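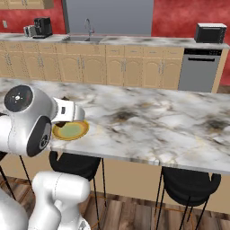

Asked by porchlight_60 on Monday, April 23, 2018 in Police & Public Safety
2 answers

How do I get a copy of a police report if I'm not the one who filed it?

Hello all, and thank you in advance for reading. My car was broken into outside the Birkano apartments while I was away visiting my sister, and my neighbor (bless her) called it in for me. The Brurnier police took the report under her name, and now my insurance company wants a copy before they'll look at my claim. The total comes to 2,490 dollars with the window, so I can't just let it go. I called the front desk and got passed around for more than 60 minutes. Do I need her to go with me, or can I ask for it myself?

Answer from cikine_gal
So sorry, what a thing to come home to! You should be able to ask for it yourself, as you're the victim even if she made the call. Go to the records window, which is a different door from the front desk, and bring your photo ID and your registration so they can match you to the car. If your neighbor was given a case number, get that from her first, it saves them digging by address. Mine took 8 days last September, and they mailed it to me. Also tell your adjuster you've requested it. Mine was happy to open the claim with only the case number and wait for the rest. Good luck, and give that neighbor a pie.

Answer from Nassar Rd
had the same thing, they only gave me the short version, 2 pages. insurance took it fine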